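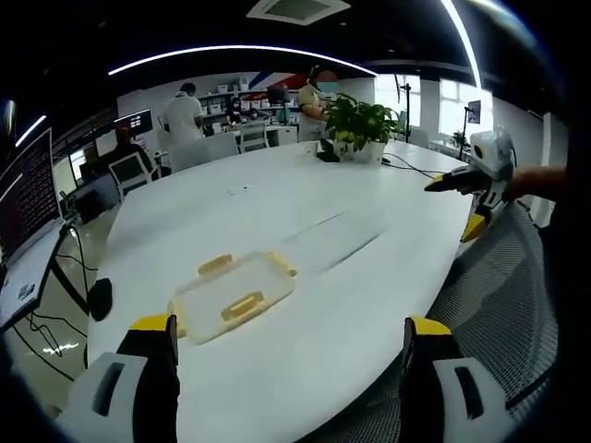 Storage boxes again. I said I would report back on lids once the new ones had been in use for a while, and they have been since April. We keep cables, adapters and the small spare parts in them, one kind of thing to a box, and the boxes live on the shelves at the back of the office. The lid is a clear one with yellow latch clips along its edges, and the clips are the part I want to write about. The plastic itself has given no trouble. I can read a label laid face up under it without opening anything, and that saves more time than I expected when I ordered them.

The clips hinge on a small lip molded into the rim. If you press straight down they seat properly. If you lift the lid by one open clip, the lip takes all the weight and sooner or later it turns white and splits. Two of ours went that way, both on boxes of power supplies, which are too heavy for this size anyway. I moved the power supplies to the old Wurden crates and have had no more breakage.

Ernő Borbély wrote on December 21, 2001:
> Has anyone used the clip lids from Vukero for more than a
> few months? We have 320 of the old Kokkonen boxes with
> push-on lids and they pop off whenever the boxes are
> stacked more than three high. The catalog number I have
> for the clip type is 2075. I would like to know whether
> the clips hold up before I ask for the money. Also, do
> they fit the Kokkonen bottoms?

2075 is the right number for the lid with clips. They do not fit the Kokkonen bottoms. The rim is too narrow on those and the clip has nothing to catch on, so you would be buying the boxes as well. Stacking is fine - we go six high with light contents and nothing has slid.

One habit worth getting people into is putting the lid down flat in the middle of the table while they sort, clips folded out. Ours used to get stood up against a chair and knocked over, and that is hard on the corners. The big round table is good for this job because you can get at it from any side.
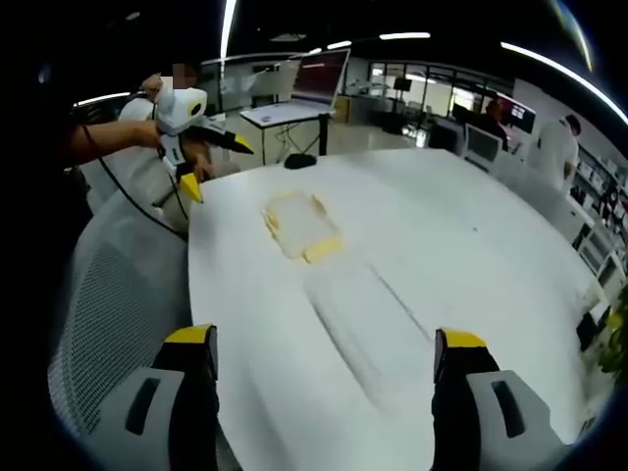
Lionel Holroyd asked me off list if the yellow clips can be bought separately, and if the Drodden ones would do. Vukero sells them in bags, but you have to ask, they are not in the catalog. I tried one Drodden clip. It snaps on but sits loose, and I would not trust it on a box that gets carried around.

If anyone wants the old push-on lids for shallow trays, I have a stack to give away. You pay the postage.

Huw Lougher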